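Workshop notebook – the grey bin, Monday

Category: Workshop log / Bins, trays and fixtures

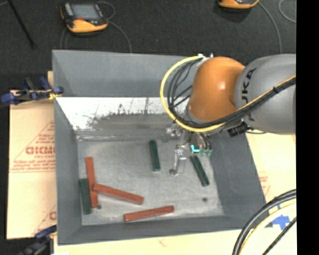
The bench at Hutelbridge wrote back before lunch to say they would stop worrying about the scratches and look at the back edge first, as that is where theirs went. They had a bin of the same pattern and the floor marks never got any worse after the first few months, but the seam at the rear opened up enough to catch a fingernail, then a cloth, then the corner of a block.

Fair point. I had the scratches at the top of my list and have moved them down.

State of the bin this morning. Floor scuffed all over, pale scratches running every way. The bright band along the back is worn to dark grey on its lower part, ragged along the edge of the patch, with thin streaks going up from it. Seam below that is scratched. Ran a fingertip along it with the bin cleared and it is still smooth, apart from one place towards the left where I could feel a slight step. Marked that on the outside with tape.

The two small holes in the floor are still open. I had meant to plug them. Grit collects round the rims and the vacuum nozzle doesn't get it all, so a stiff brush first, then the nozzle. Tried a rubber bung from the Pestitora box in the right-hand one and it stood proud of the floor, no good. Need something that sits flush. Tape lifts within a day, we have been through that already.

Blocks. Green and red, three of each in today. Wiped them all with a damp cloth and dried them before they went back. Corners are holding up better than the last lot. One of the reds has a burr on a long edge, took it off with fine paper and checked it against the others for length. No difference I could measure with the rule.

Asked Yoo for a price on a liner sheet to lie over the floor. They quoted for 930 mm wide, delivery 20 working days. I am not keen. A liner would hide the floor wear but it has to be trimmed to meet the sloped sides, and any gap there will collect more muck than the holes do. It would also do nothing for the back edge. Bukar will do a repair strip for the seam on its own and that seems the better use of the money. Have asked for 2 strips so there is a spare.

To do:
– photograph the taped spot on the seam again in March and compare
– flush plugs for the floor holes, try the nylon offcuts
– new brush, the old one sheds
– reply to Hutelbridge and ask what adhesive they used on theirs, and whether they degreased with anything special

Left the bin in place overnight. Lid is on the shelf under the window, don't use it, it doesn't fit since the rim was dressed.

Contact the workshop | © Workshop notebook pages | Back to top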